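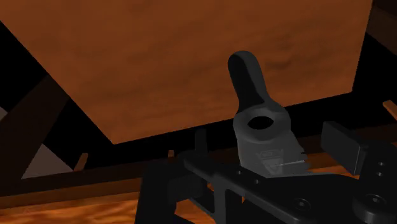

I caught the woman who runs the loyalty desk at Prikska just before her lunch, and she talked so fast I could barely keep up! I'd asked about upgrades, mostly for selfish reasons (I'm sitting on 2,000 points and a long trip to Erotmont in July).

"Use them on the way home," she told me. "Everybody wants the nice seat going out, so that's where you lose."

An upgrade costs 500 points each way, and her team opens the list 23 hours before takeoff. I said I'd always put my name down at the airport – she actually winced. "By then you're number 17 on the list and there are two seats."

We got onto hotels after that. Points from Cruzado stays now post to the same account, but you have to add your member number when you book. "At the front desk is too late," she said. "People get so mad at us about that one."

I went home and checked my Cruzado booking. No number on it. I've sent them an email.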